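Fridge in a small room: tips, in no real order

Last updated June. Typed up between jobs so excuse the spelling.

Hanne asked for one page on the fridge-in-a-tiny-room problem so she can stop answering the same emails. Hanne Mustonen, she runs the Clivar kitchen swap list, most of you know her. These are the things I keep repeating on the phone. Skip around.

Where it goes

Measure the doorway first. Then the fridge. Then the doorway again, with the door off its hinges, because you'll probably need to do that. I have carried a fridge back down 16 stairs over half an inch and I'm not doing it again.

Check which way the door swings before you pick a corner. Hinge side goes to the wall. Most doors can be switched over, there are screws under little caps at the top, look in the manual. Takes an hour. Takes two if you drop a washer.

Leave a gap at the back. 2 inches is what I use. Sides too if you can spare it. A fridge jammed tight into a corner runs all the time and you'll hear it.

Don't plug it into a power strip. Wall outlet, its own if possible. If the cord has to go behind a desk, run it along the baseboard and clip it.

Level it front to back. A hair higher at the front so the door falls shut by itself. Turn the feet by hand, tip the fridge back a little with somebody holding it.

Sharing a room with a desk

Lots of people have this now. Fridge won't fit the kitchen, so it ends up in the study or the spare room next to the desk. Fine. Works. Few things tho.

Keep the desk far enough off that the door opens all the way. All the way, not just enough to get a hand in. Drawers inside won't pull out if the door only goes to halfway, and then you can't ever wash them.

Leave a patch of bare floor in front. Big enough to stand square to the shelves with your feet apart. If you're reaching in sideways round a desk corner you will knock something over, and it will be the pickle juice.

White desk shows everything. Wipe it same time as the fridge door, same cloth.

No papers on top of the fridge. They slide down the back and sit on the warm bit.

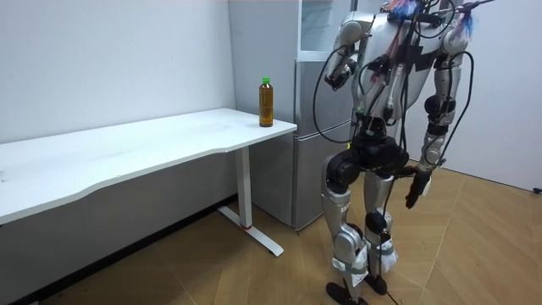 What goes on which shelf

Top shelf: things you eat without cooking. Leftovers, yogurt, cheese, open jars. Air's fairly steady up there and it's close to eye level on the tall ones, so you see it before it goes off.

Middle: the big stuff. Milk, if you can break the habit of putting it in the door. A pot with a lid.

Bottom: raw meat, raw fish, in a tray with sides. Always the bottom. Drips go down.

Drawers: greens in one, fruit in the other. Don't mix them, apples turn lettuce brown quick. Paper towel under the greens, change it when it's damp.

Door: warmest spot in the whole thing. Mustard, ketchup, hot sauce, soda. Not eggs, whatever the molded tray says.

If yours has the freezer up top then move everything down one and ignore me about eye level.

Reaching the high part

Anything you have to stretch for, make it light. Herbs, a bag of buns, small tubs. Heavy glass at shoulder height is how I lost a whole quart of soup.

Nothing small right at the front lip. Limes, little cheeses, those tiny jam pots. They roll out when the door opens. Put them in a shallow bin and pull the bin out like a drawer.

Bins generally: buy two, see if you use them, then buy more. I like the Dulside ones with a handle on the short end. Braveo ones are OK but the corners are so round you lose a lot of space. A cut down cereal box lined with foil does the job for a month.

Tall stuff at the back, short at the front. Yes I know. Go look at yours anyway.

Label facing you. Date on masking tape, on the lid AND the side, since the lid is no use once something's stacked on it.
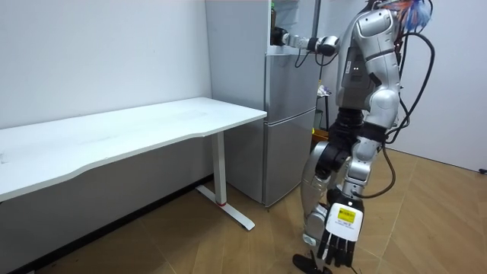
One more on high shelves, take things out with one hand flat underneath and not pinched by the rim. Tub lids pop. And if you're short, a step with a wide base, kept in the same room. If it lives in the closet you won't fetch it and you'll climb on the desk chair, the one with wheels, and then we'll all be sorry.

Cleaning it, the quick way

Do it the evening before you shop. Least in there.

Everything out of one shelf only. Onto the desk or a towel on the floor. Wipe, dry, put back, next shelf. Emptying the whole fridge at once is how you end up with warm milk and a bad mood.

Warm water, spoon of baking soda, soft cloth. No bleach on the seals, it makes them stiff.

Glass shelves: let them come up to room temp before you put hot water on them. They crack. Natnael Tilahun wrote in to say his went with a bang you could hear downstairs.

Door seal: old toothbrush, all the way round, specially the bottom fold. Then shut a slip of paper in the door and tug. Slides out easy, seal needs attention there. Try warming it with a hair dryer and pressing it back to shape before you order a new one.

Silver fronts. Wipe WITH the grain, not across. Barely damp cloth, then a dry one. Drop of dish soap if it's greasy by the handle, and it's always greasy by the handle. The spray polish from Fothergill is fine but use half what you think, too much and it streaks worse than before.

Coils, if yours are on the back: vacuum with the brush, twice a year. Unplug first.

Smells

Open box of baking soda at the back. Swap it when you remember.

If the smell stays, it's the drip pan. Underneath, or behind at the bottom. People own a fridge for ten years and never find it. Pull it, wash it, hold your breath.

Or it's half an onion. Check for the onion first acutally.

Noise

Rattle: something on top is touching the wall, or a bottle is touching another bottle. Move them apart.

Hum that gets louder over weeks: dust on the coils, see above.

Clicking on and off every few minutes: call somebody.

Corrections and better ideas to the usual address. Next page is freezers, when I get to it.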